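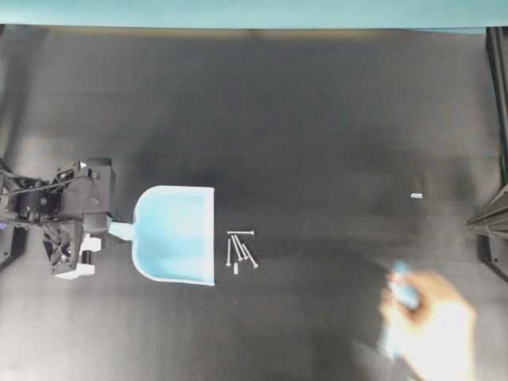

Skerken Bench Dustpan, Light Blue
Item no. 975
From Stillmont Workroom Supply, Vurkberg

In stock. Sold singly or by the carton.

We have been selling things for workbenches and hobby tables for more than 20 years, and in all that time the item people come back to the counter to thank us for is hardly ever the expensive one. It's the little dustpan! The Skerken is a small, light, plain dustpan meant for tabletops, and if you spend your evenings taking things apart and putting them back together, we think you'll end up reaching for it a good deal more often than you expect.

A regular floor dustpan is a fine thing on a floor. Up on a bench it's a nuisance, with a long handle that knocks over your glue and a pan so deep you have to tip it up before anything will go in. The Skerken has a short handle and a broad, flat pan, so you can set it down on the table right next to what you're working on and slide your bits and pieces straight in. The corners at the handle end are rounded, and the front is one straight edge from side to side, with a pale rim running along it where the pan meets the table.

That front edge is the part we'd like you to look at before you buy any small dustpan, ours or somebody else's. Set the pan down on a flat surface and look along the rim. If there's a gap in the middle, washers and small screws will find it, and you'll be chasing them around the table for the rest of the afternoon (we've all done it). The Skerken is made to sit flat, and we check each one on the counter before it goes in a bag. If yours arrives with a bow in it, tell us and we'll send another.

What people use it for

Screws, mostly. If you put together flat-pack furniture, or fix radios, or build model railroads, you know how fasteners pile up at your elbow, long ones and stubby ones all together, and how a hand isn't really the right tool for picking them up. Put the pan down with its edge facing the pile, nudge everything in with a brush or the side of your hand, and tip it all back into the jar. White plastic screws show up nicely against the blue, and so do brass and black ones.

It's also good for beads, seeds, pencil shavings, snipped wire ends, eraser crumbs, and the sad little heap of sprinkles left after cake decorating. We know of a quilting circle that keeps one beside the pincushions. Several customers bought one for the workshop and then came back for a second because the first had gone to live in the kitchen – please do wash it well if yours travels back and forth, or better still, keep two.

One thing it isn't made for is anything hot. Ash, solder drips, a glue gun nozzle you've just pulled off, all of those should go in a metal tray.

Details

Name: Skerken Bench Dustpan
Item number: 975
Color: light blue, with a pale rim on the front edge
Body: plastic
Handle: short
Pan: broad and flat, rounded corners at the handle end, straight front edge
Weight: 80 grams
Carton quantity: 52
Brush: not included, see below

About the brush

We used to sell the pan with a brush, and the brush was never very good. Some people wanted soft bristles for dusting around model parts and others wanted something stiff enough to shift sawdust, and the one in the set was a bit of a compromise that didn't please either group. So now the pan comes by itself, which lets us keep the price down, and you can choose from the Esposito bench brushes if you need one. The soft Esposito is the one we'd pick for screws and beads, as it moves them along without flicking them. The stiff one is better for wood dust. An old paintbrush does the job too, and we won't be offended.

Looking after it

Warm water and dish soap, then a towel. We don't recommend the dishwasher, where the heat can warp a thin edge and leave you with exactly the sort of gap we were grumbling about earlier. If you've been sweeping up anything gritty, wipe the rim before you use the pan on a table you care about. Glass tops and lacquered tops deserve a little extra care.

Store it lying flat or standing against a wall, with nothing heavy on the front edge. A drawer is fine if the drawer isn't crammed. Please don't leave it on the dashboard of a van in summer! We get a couple of those back every year, curled up like a potato chip, and there isn't much we can do for them.

For schools and workshops

The full carton works out cheaper per pan and is a nice size for a school with several craft rooms, or for a repair club that wants one at every place and a few put by. Light blue is the only color we carry at present. We've been asked about red and about a dark gray, and the trouble with gray is that so many benches are gray already, and a pan that blends into the bench is a pan you put your coffee on. Blue is easy to spot in a mess.

If you'd like to mark them by room, a permanent marker on the underside lasts fairly well. Paper labels come off in the wash.

Ordering and delivery

Add the quantity you'd like and check out as usual. Single pans go out in a padded bag and cartons go by parcel carrier. Orders placed before 2nd October will ship from our old storeroom, and anything later comes from the new building across the yard, so if you're collecting in Vurkberg, please read the pickup note in your confirmation email and go to the door it names. The bell on the new building is a little shy, so give it a good long press.

Returns are simple. If the pan doesn't suit you, send it back clean and we'll refund what you paid for it. You cover the postage unless something was wrong with it, in which case we do.

Often bought with the Skerken

Esposito bench brush, soft
Esposito bench brush, stiff
Stillmont screw jars with lids, small
Stillmont parts tray, shallow

Questions about this item are always welcome, even quite small ones. Use the contact form and put 975 in the subject line, and tell us what sort of work you do at your table so we can point you toward the right brush.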